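If your gripper drops soft rubber things, have a look at the closing setting before you blame the fingers (I wasted most of August on that, bless me). Close slowly, let the software watch the motor current, and stop as soon as it climbs. Mine stops at 64 in Kodetti, though yours will want its own number!
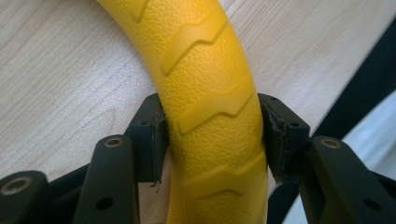 Should I save a separate setting for each object?
One for soft things and one for hard is plenty to begin with.

Do write the old value down before you change it – a pencil will do nicely.

Recent tips
Naming your saved poses
Tidying up log files
Seraina Gruber's bench timer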